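Plolline Opens Sign-Ups for Kullow, Its Co-op Salvage Game

Jan 10, 2021 - I'm Gediminas Koppel, I run Plolline, and I get to write our press releases because I'm the one who kept asking when we could finally tell people about Kullow. So, now! Sign-ups for the closed beta are open as of this morning on our site, and we're letting in 300 players for the first wave.

Kullow is a co-op game for two to four people set on a frozen inland sea. You and your crew take a beat-up icebreaker from wreck to wreck, pull out whatever you can sell, and try to get back to port at Serkholm before the ice closes behind you. There are 80 wrecks in the beta, and yes, you can absolutely sink your own boat (I do it most evenings). 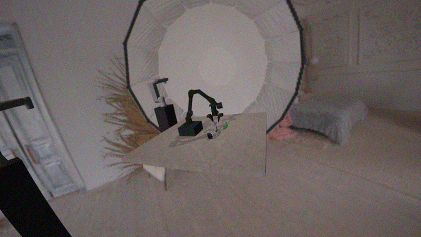 The ship handling is the part we've fussed over the most. One person steers, one minds the engine, and anyone left over is on deck with a winch and a lot of opinions. Voice chat gets quieter with distance and wind, so people end up yelling. We tried it with the wind turned down and it was a lot less fun, so the wind stayed.

The beta runs on Windows only. Progress will be wiped once before launch, but the name you pick for your ship is yours to keep. If the first wave goes well, we'll raise the cap to 1,000 players and add Kļaviņa, a second port with its own contracts and much meaner weather.

Full release is planned for June on Windows, with a Mac version later in the year. We haven't settled on a price yet - I'd sooner say that than throw out a number and change it on you.

Press who want a beta key or a chat with the team can write to me through the contact page at Plolline. Please say how many of you will be playing, and I'll send enough keys for the whole crew.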